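Elley Teleoperation Kit, Version 3: Review After a Summer of Sink Cleaning

Filed under: Hardware, Teaching by demonstration
Price as tested: 264 a month, rental

The Elley kit is a pair of hand controllers, a headset, a foot switch and a recording program. You wear the headset, hold the controllers, and the robot's arms follow your hands. Everything the robot sees and does is saved, and the saved runs are used to train it to do the job alone. We rented one in July to teach bathroom cleaning, starting with a vanity sink, and recorded 309 runs with it. We had been using the older Vistevix controllers before that, so most of the comparisons in this review are with those.

Setup

Unpacking and first connection took one morning. The program found our arms without any changes to the network settings. Calibration is a short routine where you hold each controller at your side, then straight out, then at your shoulder. It has to be repeated each time a different person takes over. The Vistevix set stores a profile for each operator, and I missed that.

The foot switch starts and stops recording. It is a good idea and it is well made, with enough weight that it stays where you put it on tile. The cable is too short. We bought an extension the first week.

Control

The arm follows the hand closely at low speed. For reaching and placing, I would call it very good. Wiping is harder, and it was the main reason we wanted to test this kit. A cloth has to be held with some slack and pressed down onto a hard, slick surface that curves away in several directions. If you press too hard, the arm stops itself and the run is spoiled. If you press too lightly, the cloth slides over the mark and leaves it there.

The controllers give a buzz that grows stronger with contact force. On flat surfaces such as a counter it works well. On the sloping walls of a basin it is less useful, and I went back to judging pressure by how the cloth folded. New operators needed more practice on the basin than on any other part of the job. 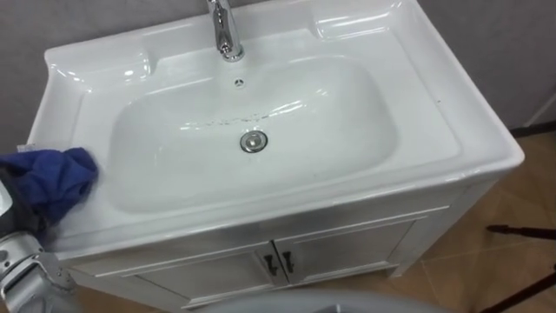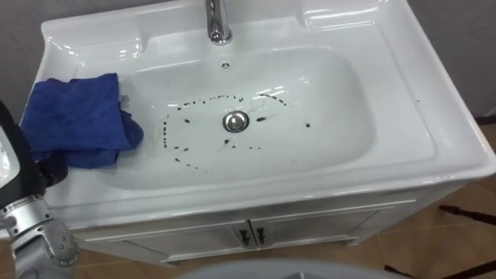
The blue cloth and the gripper at the left side of the sink.

Reading time: 4 min

Camera view

The headset shows the view from the robot's head, and the picture is sharp enough to work from. Dark spots on white ceramic are easy to find, down to the tiny ones around the drain stopper. Clear water is another matter. Glare from overhead lights sits on the rim and the faucet, and a faint streak of water on the basin floor is easy to miss among the reflections. We turned down one of the room lights for a few sessions and it helped a little.

The view also does not tilt far enough. At the height we used, the top of the faucet was out of sight. You can lower your own head to change the angle, but the robot's head follows with a delay, and doing this often made one of our operators slightly sick. I would like a button to hold the head still while the arms keep moving.

Recording and sorting

The recording program is the best part of the kit. Each run shows up in a list as soon as you lift your foot, with a small preview and a box for notes. You can mark a run as good, bad or partial from the controller without taking off the headset. You can also cut the start and end of a run, which matters more than it sounds. Operators tend to pause before they begin, and if the pauses stay in, the robot learns to pause too.

We threw out 19 runs. Most of those were dropped cloths. A few were runs where the operator wiped the same place over and over and left a speck on the side ledge, outside the basin. I suggest writing down before you begin which surfaces count as part of the job. We settled on the basin, the rim and both soap recesses.

Export was less pleasant. The files come out in Elley's own format, and the converter that ships with the kit would not keep our notes. Support sent a newer converter on a Saturday, which I had not expected, and that one worked.

Guiding by hand

The kit also has a mode where you take hold of the arm and move it yourself while it records. I used this for the first reach toward the sink and for nothing else. Your own body gets in the way of the head camera, and it is tiring to drag a cloth around a basin through someone else's elbow, so to speak. If hand guiding is how you plan to teach most tasks, the Görtz handle is a better buy. It bolts on near the gripper, turns freely, and leaves your shoulders out of the picture.

Comfort

The headset is fine for an hour. After that the front pad gets warm. The controllers are light, but the grip is sized for large hands, and the thumb switch that closes the gripper is a stretch for anyone else. Holding a cloth means keeping that switch pressed for the whole run. A lock setting exists, but it is hidden in the second page of the settings menu and turns itself off at restart.

Who should get it

If you already have arms and need a lot of runs of a task with contact in it, the Elley kit is worth the rental price for the recording program alone. For pick and place work, the Vistevix set costs less and you will not notice much difference. We rented ours through Inance, which handled shipping both ways and replaced a worn foot switch without charge. We have extended the rental and will be moving on to mirrors and faucets next.

Rating: 4 out of 5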